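Colorful dishes for the July cookout – how do you sort yours?
Posted in: Kitchen and Table

gedura54
Mar 27, 2023
I know July is a long way off but I am already planning the table and I'm having so much fun with it! I finally pulled out all the bright dishes and put them on the dark green cloth to see what I had. I was going to go with white this year. Then I saw the purple one next to the orange one and forgot all about white.

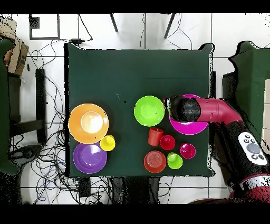
My question is how to group them. My sister-in-law wants every place to be one color, so a lime bowl goes with a lime cup and so on. I want them all mixed up – it's a cookout, people should grab whatever makes them happy. The trouble is that I have way more reds and pinks than anything else, so matching sets won't come out even.

tilly_pots
Mixed, mixed, mixed! We do this every summer and the kids pick their color before they even look at the food. Is the cloth a plain one? Mine has a leaf print and the dishes get lost on it.

gedura54
Plain dark green, with fold lines I still need to iron out. I love how the yellow cup pops on it.

Nair_porch
Going to disagree with you both. Mixed looks great until somebody sets a cup down and can't find it again. One color per person and you never have to write names on anything. With 8 guests we ran out of colors, so the last two got stickers.

tilly_pots
But she just said the sets don't come out even. And half my family would fight over purple.

Nair_porch
Then fill in the gaps! Dramine used to sell singles in a bin by the register. No idea if they still do, the page I had saved gives me a 404 now.

oldspoon
Check thrift stores first. I've found 3 good lime ones this year without trying. Also, are you stacking or spreading them out? I'd put the big pieces at one end and the cups in a bunch, so there's room for the food up top.

gedura54
Spreading them out, with the top half kept free for platters, so we're thinking the same thing. Big orange and purple on the left, lime in the middle, the reds bunched up below it.

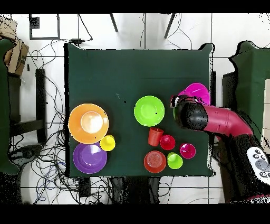

Cups and bowls toward the bottom, top half left for the platters

oldspoon
Oh I like that a lot. Corn on one side, salad on the other and you're set.

Nair_porch
Okay, it does look cheerful. I still say people will lose their cups.

drandeo_dee
Could you do both? Mix the bowls and let everybody keep one cup color for the day. We did it for my dad's birthday with over 54 people (three tables, total chaos) and it went pretty well. Red was the only problem, too many shades of it.

gedura54
Ooh, that might be the one. Ironing the cloth tonight and trying it again tomorrow!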